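Gripper drops thin parts after a while, finger pads slowly opening

Salamatu Bawa
posted 07/07/2024

Hi all, hoping somebody has run into this. I look after a pair of hand-held grippers at work (Rurnano bodies, the soft ribbed finger pads came from Lüthi) and one of them has started letting go of things. Big stuff is fine. Thin stuff holds okay at first and then, a little way into the session, the pads creep apart and whatever I've got slides down and out. No error, no beep, and the log says it's still closed the whole time!

I went back through the log and the position reading sits at 594 when I grab something thin. When it drops, it still says 594. So either the sensor is fibbing or the pads are moving and the fingers aren't. I've wiped the pads, swapped the battery and restarted it more times than I want to admit.

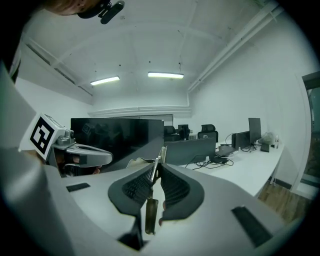 The gripper with a thin metal piece between the pads, darker end pointing down.

The other gripper has never done this, same firmware and everything. Is it worth opening up, or do I just order new pads? The supplier wants a minimum order and I'd feel silly if it was a loose screw.

tromwood_fan
Mine did that. Bought new pads, problem solved. Didn't look into it any further.

Brakotham Bench
Don't order anything yet. If the number stays at 594 while the pads open, the sensor is reading the motor side and something after it is slipping. On ours it was the little clamp screw where the finger meets the shaft. It backs out a hair at a time and you can't see it from outside.

Easy check – power off, hold the body still and wiggle each finger by hand. If one rocks and the other doesn't, there's your culprit. Take the screw out, clean off the old threadlocker, put on a small drop of the medium kind and leave it overnight. I did ours in March and it has done 3620 grabs since then without a drop.

If both fingers feel solid, then yeah, look at the pads. They can come unstuck at the base and peel back under load. And please don't crank up the grip force to get by. I tried that first and tore a pad after 20 minutes.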